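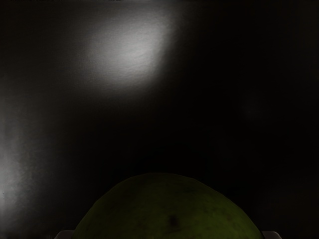 Green skin with a small dark blemish.

Liudmyla Koval has managed cold storage at Maksymiv for 33 years. The site takes in late pears from September and releases them in stages until the spring. Last season it held 2464 bins. Most of her working day is spent on temperature records, and most of our conversation was too.

"People ask about the variety first," she says. "I ask when it was picked and how long it stood in the yard. If a bin has been in the sun all afternoon, you have already lost storage time, and no cold room gives it back."

Her target is to bring the core of the fruit down to holding temperature within 36 hours of arrival. Air temperature in the room is a poor guide to this. The probes go into fruit at the centre of the stack, where the air moves least, and the stacking plan is drawn up around those positions. Gaps between rows are kept even, and nothing is pushed flat against the rear wall.

Firmness is tested on a sample of 200 fruit from each grower's delivery. Koval removes a disc of skin on two opposite sides and takes a reading on both. She records the two numbers separately. "An average hides the fruit that is soft on one side. I want to see that fruit on the sheet."

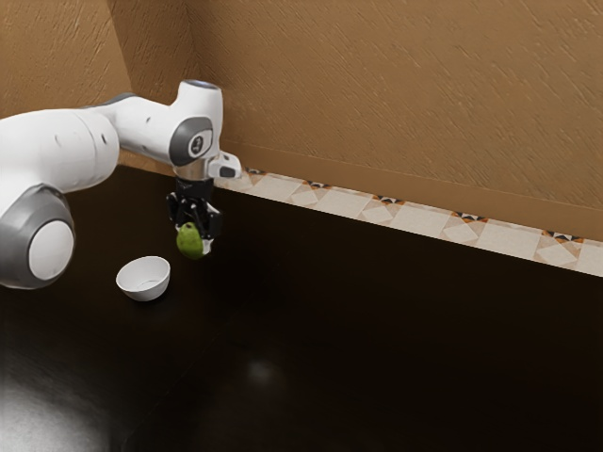 Skin colour is the measurement she trusts least. It changes late in some varieties and hardly at all in others, and the reading depends heavily on the surroundings. A dark, glossy tabletop and a brown wall behind it, as shown, make a green skin look lighter to the eye than it would against white, and the gloss adds reflections of its own. Koval compares every sample with a printed chart on matt grey card, under the same lamp, and keeps the chart in a drawer so that it does not fade.

Marks on the skin are a separate matter. Ihor Harasym, who runs the grading line, sorts them by depth. A dry surface mark lowers the grade and has little effect on keeping. A mark that gives under the thumb sends the pear out the same day. "The size of it tells you very little," he says. "I have cut open fruit with a spot you could barely find and it was brown to the core."

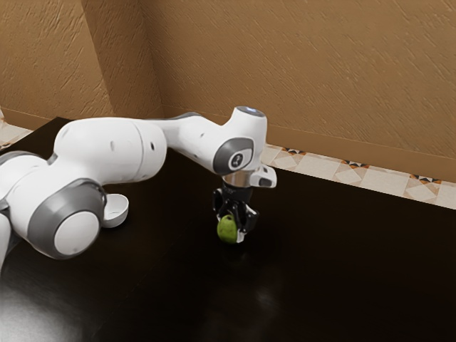
White and grey arm above a dark, glossy tabletop.

The two of them disagree on ripening after storage. Harasym would send pears out firm and let the shop deal with them. Koval prefers a few days in a warmer room first — she says uneven ripening is the complaint that comes back most often, usually in the last weeks of the season. For the coming year they have agreed to split one grower's crop and keep records on both halves.

Related items
Reading a store temperature log
Vira Prokopenko on orchard drainage
Urley: bin repairs before harvest
When to thin young pear trees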